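November, kitchen counter notes, started 8:40 a.m. with coffee

Okay, so the counter. I've been putting off writing this one up, mostly because every time I sit down to do it I end up wiping something instead. The bamboo organizer is the thing I wanted to get down on paper. It's the one with a single drawer and a flat shelf on top, and it lives against the backsplash on the right-hand side. I'm calling it the Ovitz unit in these notes, that's the name on the inventory sheet (item 754, if anybody goes looking). The drawer slide got its cleaning this month and I gave the bamboo a once-over too.

Cleaning went like this: vacuum with the brush end, damp cloth, dry cloth, then a tiny bit of the Nkuna board oil on a rag. And I do mean tiny! Last spring I was way too generous and the shelf stayed tacky for days, and everything I set on it picked up a faint ring of oil. I left the metal slide alone apart from a dry toothbrush. No oil on the slide, it just collects crumbs.

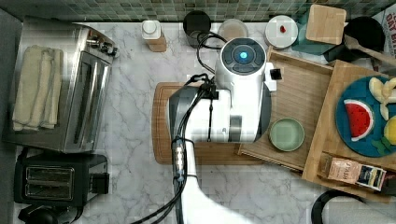
Can the drawer stay on its slide while the bamboo gets oiled?
It can. Pull it partway out, do the front and the rims, and leave it open until the oil has soaked in. It only has to come off for a repair.

While I was at it I oiled the cutting board, both faces and then the juice groove with a cotton swab. The groove always looks thirsty before the rest of the board does. I keep the board in front of the organizer, lying flat, at whatever angle it lands. I know some of you like it squared up with the counter edge. I gave up on that a long time ago.

Drawer next. I'm a big believer in a mostly empty drawer, and the divider helps me stick to it. One little green bowl in the left compartment, and that's plenty. I tried keeping measuring spoons in with it back in the summer and hated it (they slid forward every time the drawer opened and rattled like a box of nails). The spoons have gone to the Zodilier tin on the high shelf and they can stay there.

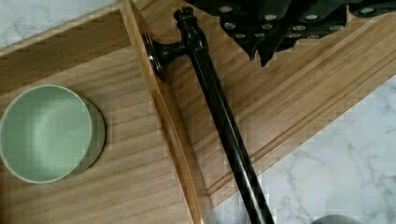
The other thing about the divider is the dust. There's a groove running along it where the strips of bamboo meet, and fine stuff packs into it, flour mostly. A cloth skates right over the top. A toothpick works, so does the corner of an index card, and I've got a stack of those in the same tin. I'd like to seal that line at some point with a smear of wax and see whether it stays cleaner over the winter. Note to self: try it on the back end first, where it won't bother me if it looks bad.

I did measure how the drawer sits while I had the ruler out. The gap under the front came to 47 mm at the left and the same at the right, so the foot I shimmed in September hasn't settled. Very pleased about that, it was a scrap of veneer and some glue and I had no faith in it at all.

The marble top got plain dish soap and warm water. Please, no vinegar on it, and no lemon either, I mean real lemon. The yellow one on the plate is a toy and can sit there until the end of time. 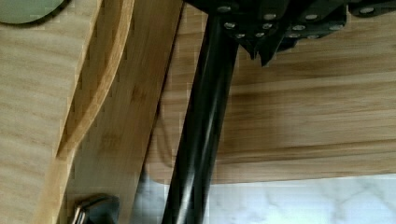
Play food! I washed all of it in the sink with the same soap and let it air dry on a towel. The watermelon slice is still my favorite. The banana needed a second go with the toothbrush along the peeled part. I put the pieces back on the round plate on top of the shelf, and I'd love it if they stayed together as a set. Replacements come from Trodangate by the case, and a case is 108 pieces, and I can't think what any of us would do with that many.

Packets: the little open box with the notch in front is for tea and seasoning only. Upright, labels facing out. I pulled the ones that had gone soft at the corners. We could use more chamomile, the box runs through it faster than anything else.

Toaster and toaster oven both had their crumb trays emptied. The toaster was worse. I unplugged it, shook it over the trash, and got a frankly alarming heap. The toaster oven just wanted its glass door wiped, and the folded towel went back on top with a note on my part to move it before anybody turns the oven on.
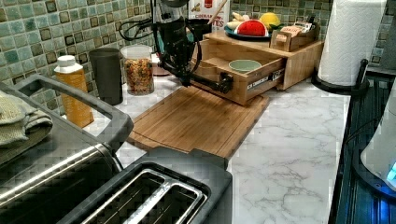 Then the backsplash, which I always leave for last and always regret. Those tiles are lovely, all the greens mixed up together, but they're small and that's an awful lot of grout. I did the stretch behind the organizer with a soft brush and baking soda paste, working in little patches and rinsing as I went. It came up nicely. The part behind the canisters still needs doing and I ran out of patience (and paste).

Still open:
wax test on the divider groove
grout behind the canisters
new oil, the bottle is nearly done, order number on the last one was 1632
chamomile

Stopped at 11:15. Oil rag is laid flat outside on the step to dry, don't ball it up and toss it in the bin.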